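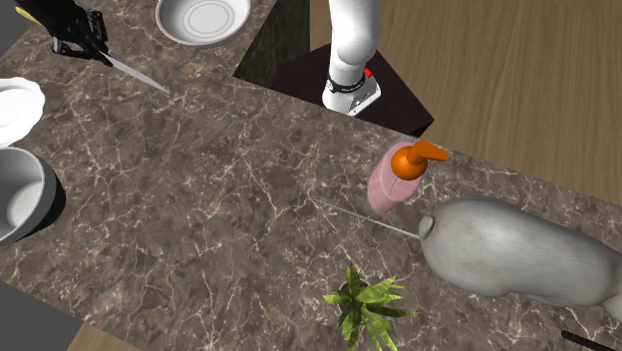 A reader from the Skorkeldale forum wrote in to ask whether comparing grippers in simulation tells you anything at all, given that friction is the first thing a simulator gets wrong. It's the question we get most, so it goes first! We think it does, as long as you compare like with like. Every gripper in the Watcombe trials gets the same arm, the same controller and the same kitchen counter, so if the friction is off, it's off for all of them.

How many grasps do you run?
3000 per gripper, spread over 93 object layouts. Thin flat things are our favourites – a knife on stone will sort out two grippers faster than any bottle or bowl.

Why do you use a wrist view as well as a room view?
The room view is lovely for seeing how the arm gets to the object. The wrist view is where you learn why a grasp missed.

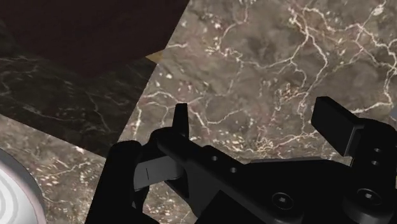 We run both through the same Endska controller and log them on one clock, and lining the two up after a failed run is great fun (yes, really). We found 527 near misses that way in January, most of them with one fingertip touching down early.

Does the marble cause trouble?
Plenty! All those veins confuse edge detection, and hard shadows make it worse. We keep it in for exactly that reason.

Can I add my own gripper?
Please do. Send us the model and joint limits through the Dalisay upload page. Files over 80 MB need splitting first.

Page last updated 2025-06-30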